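Section 4: Setting up breaking news alerts

Before you start. You need a Valex reader account, the free one is fine, and the app already on your phone. If you only use the website skip to 4.3.

4.1 Turning alerts on

1. Open Valex. Tap the bell, top right.
2. Tap Add sources. The full list is long (2,892 feeds at last count) so use the search box.
3. Type the wire or paper you want. Gositz is the default for foreign news and is ticked already. Untick it if you don't want it.
4. Tap Save. If you back out without saving you lose the lot.
5. Your phone will ask to allow notifications. Say yes. If you said no by mistake, go to the phone's own settings, find Valex, and switch them on there.

Note: the Jandport feed comes in French and English. Pick one. Picking both gets you every story twice, usually a few minutes apart.

4.2 Choosing regions and topics

1. Bell, then Regions. Tick the countries you follow.
2. Bell, then Topics. Foreign ministries, elections, conflict, courts, trade, etc.
3. Set the level for each one. Urgent only, or Everything.

Everything means everything. Ministry statements, corrections, the corrections to the corrections. Start on Urgent only and move up later.

Caution: do not set a whole continent to Everything. The phone will buzz all night and the app starts dropping older alerts once you hit 200 unread. Dropped alerts can't be got back, though the stories themselves are still in the archive. 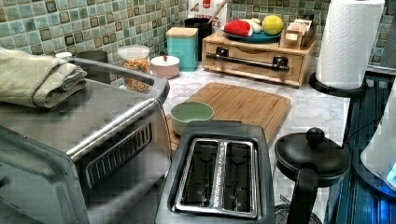

Ekwueme wrote in under the last version of this guide that the regions list didn't match the map, and that stories about a minister speaking abroad kept landing under the country he was visiting, when they ought to go under his own. Could there be a way to get both?

There is now. Bell, Regions, then the small arrow beside the country name. Tick Include officials travelling. Off by default. Works for heads of government and foreign ministers, not for junior ministers or envoys yet.

4.3 On the website

1. Sign in. Click your initials, then Alerts.
2. Same lists as the app. Anything you change here shows up on the phone after a refresh, which can take up to 90 seconds.
3. For email, tick Send by email and choose Morning or Evening. Evening goes out at 6 pm your local time, so check your time zone is right under Profile.

Note: email digests don't include photo galleries. Follow the link at the bottom of each story for those.

4.4 Quiet hours

1. Bell, Quiet hours, slide to on.
2. Set start and finish. You can have 2 blocks a day.
3. Tick Let urgent through if you want the big ones anyway.

Caution: quiet hours follow the phones clock. If you travel, they move with you.

4.5 If nothing arrives

- Check you are signed in. Updates sometimes sign you out.
- Check battery saver. It holds alerts back on a lot of phones.
- Remove one source, save, add it again, save.
- Still nothing, use Report a problem at the bottom of the bell menu. Put in the headline you expected and teh time you expected it.

Next: Section 5, Saving and sharing stories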